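The case for a desk with a hutch

Desks have been getting barer for years. Look through the Plustura or Flunar ranges and most of what you find is a flat top on four legs, with perhaps one shallow drawer for pens. They look good in a showroom. I worked at one for five years and I think it is the wrong piece of furniture for most people who read, write or study at home.

My objection is that the books have to go somewhere. On a flat desk they go in a pile, and the pile moves towards your elbow during the day. You shift it to the floor in order to write, then you lift it back up to find the one you want, which is at the bottom. The alternative is a bookcase across the room. That works for books you have finished with. It does not work for the two or three you are using this month, because you will not get up every time you need to check a page.

A hutch solves this with no effort. It stands on the back of the desk, it takes up wall that was doing nothing, and it puts shelves within reach of a person sitting down. My own came second-hand from Sýkora, the used office furniture place in Pustormont. It cost 400 with delivery and took two men to carry up. New ones are cheaper, but the shelves I saw on those bent when I pressed on them.
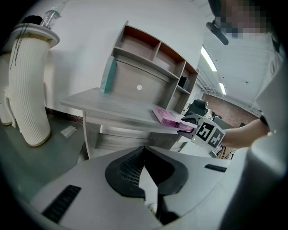

People complain that a hutch only gives you more places to put rubbish. I accept that open compartments attract things. Mine had 32 books in it by the end of the first winter, plus chargers, receipts and a mug. The answer is to decide what the compartments are for. Books in current use stand upright at desk level, against the back panel, where the spine can be read. Small boxes go in the cubbies. Anything not opened since the spring goes to the bookcase. I do this once a month and it takes less time than making tea.

I would also say that a book should be stood up as soon as you have finished with it for the day. A book left flat near the front edge of a desk gets a coffee cup on it, then a letter, then another book. Standing it up takes a second.

There are fair points on the other side. A tall hutch under a window blocks the light, so it needs a plain wall. It makes a small room feel smaller. A large monitor may not fit beneath the shelves, and you should measure before you pay. If all your work is on a laptop and you own few books, buy the flat desk and enjoy the space.

For everyone else, I would like the shops to bring the hutch back as an ordinary choice. Plustura sells one at present, in one width, and the assistant had to look it up for me.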